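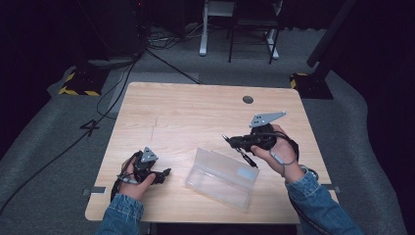 Attached by requester: station 4, both handhelds, clear box on its side with the lid partly open.

Ticket 163 – Lekska handheld gripper pair, evaluation unit
Status: Open, waiting on vendor
Opened by: Periklis Fragkou, Rivcombe
Vendor: Larutent
Priority: Normal (would like it higher)

Summary
Right gripper loses its position reading during box and lid work. Left gripper is fine. We are partway through the evaluation period and I can't recommend buying the kit while this is going on.

Original report
The task is simple. One person, two grippers, a clear plastic box with a lid. Open the lid, close it, set the box upright, lay it down again. The Lekska brochure says the pair is good for 2,000 cycles between calibrations. We have yet to get past 200 on the right one before the finger position drifts or the reading freezes for a moment and then jumps.

When it freezes, the recording keeps running with no warning. You only find out when you go through the data afterwards and see a flat line where the finger was supposed to be closing. That bothers me more than the fault. A tool sold for recording hand work ought to say when it has stopped recording hand work.

Firmware is the version the kit shipped with in July. Cables are the ones in the case.

Reply from Larutent support
Thank you for your report. Please confirm that both grippers were calibrated on a flat surface and that the wrist strap is snug. Loose straps are the most common source of drift. Please also check for reflective or transparent objects in the work area, as these may affect tracking.

Reply from Periklis Fragkou
Calibrated on the table, flat, twice. Strap is snug.

On transparent objects: your own product page lists clear packaging as a supported use. If it isn't supported, please say so and we will stop here. And I don't see how a see-through box would affect the finger reading, which as I understand it comes from an encoder inside the gripper. Tracking of the whole unit through the room is a separate signal, and that one looks all right in our files.

What I tried before writing back:

Swapped the USB ports, left for right. Fault stayed with the right gripper.
Restarted the host software. No change.
Recalibrated after a cold start. Good for a while, then the same drift.
Ran an opaque cardboard carton in place of the clear box. Same fault. So much for the transparent object theory.
Ran the right gripper with the cable hanging free, away from the wrist. No freeze in that session. One session proves very little, but it's the first thing that made any difference.

Reply from Larutent support
Thank you for the detailed tests. The cable should be routed in a relaxed loop at the wrist as shown in the quick start sheet. Could you confirm the bend is not too tight? We can also offer the Kohlhase cable set, sold separately, which has a reinforced connector.

Reply from Periklis Fragkou
The sheet shows a loop and gives no minimum bend, so I can't tell you whether ours is too tight. Please send a number.

I'm not buying a cable set to finish testing a kit that came with cables. If the reinforced connector fixes the problem, then the standard one is the problem, and it should go out with every pair. Happy to try the Kohlhase set on loan.

For balance: the left unit has been steady all the way through, and the grip is comfortable enough for a long session. The weight of the plate on top takes some getting used to – I noticed it mostly when holding the gripper raised and tilted to get at the lid. None of my complaints are about how the thing handles.

Update, 5 August 2026
Larutent has agreed to loan one Kohlhase cable and a replacement right gripper. I asked for them to be sent separately so we can change one part at a time. They would prefer to send both in one package, which is fine as long as nobody fits both at once.

Still open for the vendor:
1. Minimum bend for the wrist cable, in writing.
2. Whether the host software can show an alert when the finger reading stops.
3. What the 2,000 cycle figure was measured on. If it was an empty gripper opening and closing in the air, I would like that stated.

Next step on our side: new cable on the old gripper, 10 sessions, same box and same table. If the fault comes back, old cable on the new gripper. No purchase decision until both runs are in the log.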